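**Ticket 2783: right arm misses or stalls on microwave door release**

Opened by: Azucena Becerra
Assigned to: Refugio Escobedo
Station: Brunet, two-arm cell
Task: open microwave door
Priority: 3

**Report (Azucena, 30 March 2025)**

The door-open task faults on the right arm. The arm starts its approach to the release, then the controller throws code 182 (contact timeout) and holds. Left arm is idle in this task and reports no errors. Four runs, same code each time. Restarting the Lasulley controller clears the fault but the next run ends the same way. 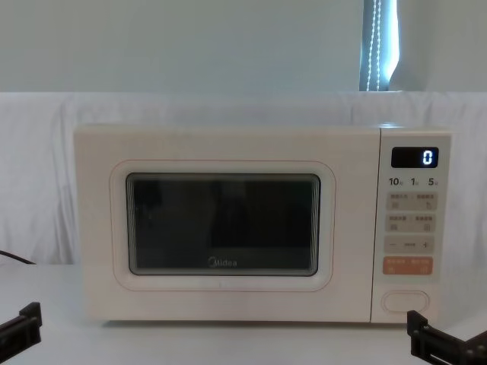
Start pose was my first suspect, so I compared the joint values with the saved ones from December. They match. Both grippers sit low near the tabletop at the front of the oven, clear of it, and the right one is already on the release side. The display reads 0, so no cook time was set. I don't see a reason to re-teach the start pose.

**Reply (Refugio)**

Please check these before changing anything:

- Brillov task file version on the cell
- Force threshold for the press step
- Tool offset, right gripper
- Any slack or snag in the right gripper cable

Don't raise the press force to get past the timeout. The door release is plastic on most of these and we cracked one at Stonura that way.

**Update (Azucena)**

Task file is current. Force threshold is at default. Cable moves freely through the full reach by hand with the arm powered down. Tool offset is the one I can't confirm, as the sheet for this gripper has no entry after the jaw swap.

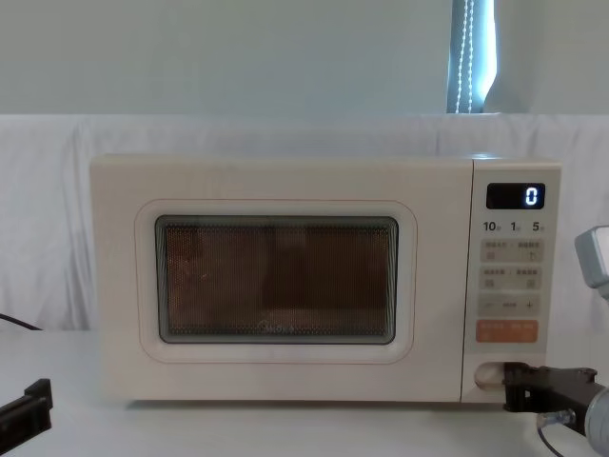

Code 182 only says that the expected contact force wasn't reached in time, so it can't separate a short reach from a sideways miss. With the gripper tip at the edge of the oval opening and the door shut, I would look at the lateral offset first. A few millimeters there could put the jaw on the rim.

**Reply (Refugio)**

Agreed. Rerun tool calibration on the right gripper, log the new offset in the sheet, then test at half speed with a hand on the e-stop. Leave the left arm disabled for the test.

Status: open, waiting on calibration
Next action: Azucena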